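Tenants' group asks to see the workings behind "smart desk" savings

24th March

Remlow Workspace Users, which speaks for people renting desks by the month in the Brunton and Jundgate buildings, has today asked the landlord, Justarex, to publish the figures behind its new booking scheme.

Under the scheme, fixed desks would go in March and members would book a place each morning through an app. Justarex says this will cut wasted space and let it hold prices steady. The group has read the four-page summary sent to members and can't find anything in it to back up either claim.

"We were told the desks are empty half the time," said Raelene Ellery, who chairs the group. "Empty according to what? If I go out to see a client for two hours, my desk is empty. I'm still paying for it, and my files are still in the drawer."

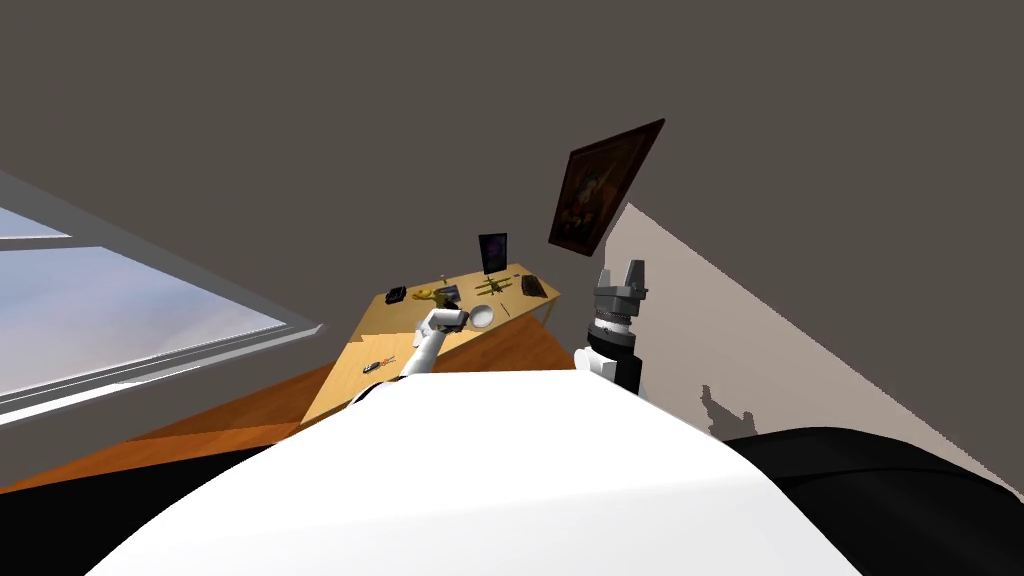 The summary rests on 1156 desk checks made across the two buildings. It doesn't say at what time of day they were made, or whether lunch hours were left in. Nor does it say how a desk with a coat on the chair was counted. The group put these points to Justarex in writing and received a reply thanking members for their "engagement with the journey".

Members are also doubtful about the promise on price. The same summary says rents will be "reviewed in line with demand", and to most readers that sounds like a rise with the date left off.

Hae-won Cho, a bookkeeper who has rented at Brunton for six years, said the scheme would push costs on to the people least able to bear them. "I have two screens and a good chair that I bought myself. Where do they go at night? There are lockers in the plan, but they would hold a lunch box and a pair of shoes."

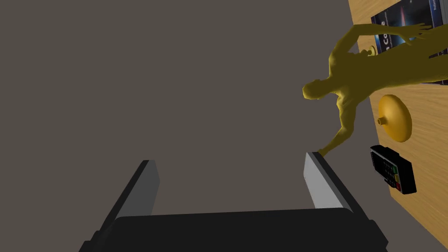

The group isn't against shared desks as such. Some members come in twice a week and would be glad to pay less – if paying less is really on offer. It wants fixed and shared desks priced side by side, so that people can choose.

It is asking Justarex for three things: the full results of the desk checks, a written price for each kind of desk, and a delay until members have had time to read both.

A petition calling for the delay has so far gathered 2067 names, including those of former members and nearby traders.

Notes to editors

Remlow Workspace Users is a members' group and takes no money from Justarex or any other landlord.

Raelene Ellery and Hae-won Cho are available for interview. Requests should go to Delwyn Dunstan, press contact, Remlow Workspace Users.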